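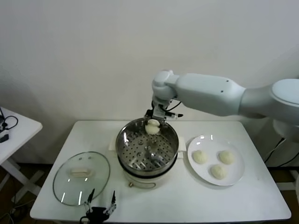
Pre-session safety checklist, two-arm food handling cell
Task: moving steamed buns, plate to steamer
Project: Dirnik
Filled in by: Emil Fuchs
Checked by: Aurelia Hubmann
Session: Wednesday, morning

Marks: OK = in order, C = in order with comment, N = not in order, do not start

1. Emergency stop
1.1 Stop button within reach of the operator: OK
1.2 Stop tested with both arms moving at slow speed: OK
1.3 Second person in the room knows where the button is: C
Comment: Aurelia was in the room from the start. For the afternoon a new person comes, please show the button again before the first run.

2. Arms and grippers
2.1 Arm mounting screws checked by hand: OK
2.2 Cable at the wrist has enough slack in all poses of the task: C
Comment: The loop is good when the wrist points down. When the wrist turns to the limit it becomes tight. I have reduced the permitted rotation in the settings and it must stay like this until we fit a longer cable.
2.3 Gripper force limit set for soft food: OK
2.4 Fingers cleaned before the session: OK
2.5 Arm that does not carry stays in its waiting pose: C
Comment: The policy sometimes moves the waiting arm a few millimeters. It is not dangerous, but write it in the log, because we want to compare it with the May data.

3. Cooker and steamer
3.1 Cooker stands on the pad and does not slide: OK
3.2 Cooker switched off at the wall for all training runs: OK
3.3 Steamer tray sits flat: OK
3.4 Lid laid flat on the table, away from the path of the buns: C
Comment: The lid is glass. Put it to the left of the cooker and not near the table edge.
3.5 Rim of the pot entered in the collision model: N, later OK
Comment: The height in the model was still from the old pot. I corrected it to 80 mm above the cooker base and repeated the slow test. Aurelia signed the change.

4. Plate and buns
4.1 Plate has no chips or cracks: OK
4.2 Plate inside the reach of the arm: OK
4.3 Buns used for tests are marked as not for eating: C
Comment: The box in the kitchen had no label. Now it has one. Please do not remove it.

5. Surroundings
5.1 Cables at the mounting column do not lie in the walking path: C
Comment: They hang down to the floor. Walk behind the column only when the arm is stopped.
5.2 Floor dry before start: OK

6. Recording and method
6.1 Demonstration set loaded, 872 episodes: OK
6.2 Test episodes kept separate from training: OK
6.3 Operator does not help the arm during a counted trial: C
Comment: In the last session I moved a bun back on the plate with my hand and the trial was counted as success. This is wrong. A trial with a hand in it is always a failure, also when the hand was only there for safety.
6.4 Pause between trials at least 5 seconds, with arm stopped: OK

Open points
– Longer wrist cable, Emil
– New person to be shown the stop button, Aurelia
– Repeat 3.5 each time the pot is changed

Result: released for the session with comments.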